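I love a bad team in winter! Give me the club that's out of the race by the holidays, playing in front of whoever braved the roads, and I'm happy for the night. Last December I watched Willems lose by 31 at home, and I still stayed until the horn, because their second unit plays as if every possession is being graded (and it probably is).
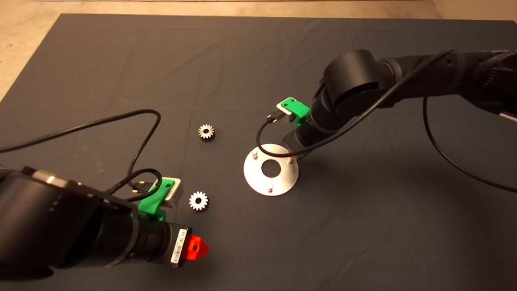

Issue 993

So let me make my case for the underdog bettor, the one who takes the points and then has to live with them. Sendport went off as a 2-point dog at Osari last week, and people laughed. Why bother with two points? I'll tell you why: that line says the two teams are nearly even, and it gets you watching the backup center's footwork in the third quarter like it's a Game 7.

The favorites crowd misses all of that. They lay the big number, check the score at halftime and go to bed.
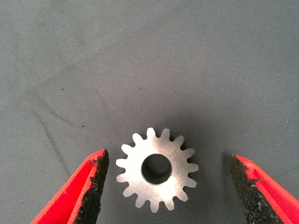 *A small gear, close up.*

Cararach is my team for the rest of the season. They can't shoot free throws, their bench is thin, and the announced crowd for the last home game was 2816, but wow, do they run! Even down 20 they push the ball, and a late run like that can wreck a spread in four minutes. I'd take them plus the points at Willems tomorrow, and I'd take them again the night after that.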